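# Chapter 5: Reaching for Soft Things

By now your robot stands up, stays up, and can take a few steps across a room without scaring anyone. Good! That was the hard mechanical stretch, and if you followed the shop notes in Chapter 4, every joint has been zeroed and every cable has some slack in it. Now we get to the part that made me want to build one of these in the first place – using the hands.

We start with a pillow. Brynhildur Østergaard, whose Kirnidier build we follow through this half of the book, began with wooden blocks and regretted it. A block is stiff and has edges, so you can close the fingers badly and still come away with something. A pillow squashes, slides, and changes shape the moment you touch it, and you learn so much more from it in an afternoon. All you need is a chair and some clear floor in front of it.
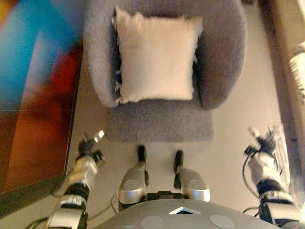

Set your starting pose before you write a single line of reach code. Both hands go out in front of the torso, fingers partly open, and you save those joint angles under a name you'll remember. Brynhildur's settings file calls hers "Kvaran" and the folded pose "Brarach", for reasons that make sense only in her garage, but they are easy to shout across a room while a friend has a thumb on the stop button.

Next, run the arms slowly. I mean really slowly – 5 percent of full speed for the first session. Listen to the shoulders. A healthy joint makes an even whir, and a click that repeats at the same angle usually means a loose fastener. Fix that first, because a soft target won't forgive a sloppy wrist.

Then there is the question of height. Anything on a chair seat sits in a fairly comfortable zone for the arms. Anything on the floor asks the whole body to join in: the knees bend, the hips fold, the weight shifts forward, and the balance code from Chapter 3 suddenly earns its keep. We'll work through both cases, and I think you'll enjoy the second one more.
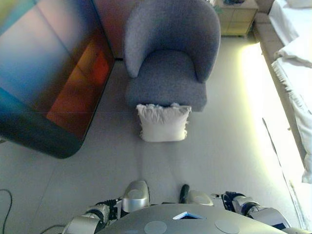 **Do I need touch sensors in the fingertips before I try this?**

Motor current is enough to begin with. When the fingers meet resistance the current climbs, and you can stop closing once it passes a limit you set yourself. Section 5.3 shows how to find that limit for your own motors, and we add touch sensors in Chapter 7.

Brynhildur logged 83 attempts in May, and her log is printed in full at the end of the chapter. Only 27 count as clean lifts by her rules, and I love that she kept the rest. Read the failed ones closely. Most fall into two groups, closing too early and lifting too fast, and both can be cured with a few lines of code.

## 5.1 Before You Power Up

Check the battery, clear the floor, and tie back any cable that can reach a knee. Open the file `baller_reach` and find the line marked `home`. We begin there.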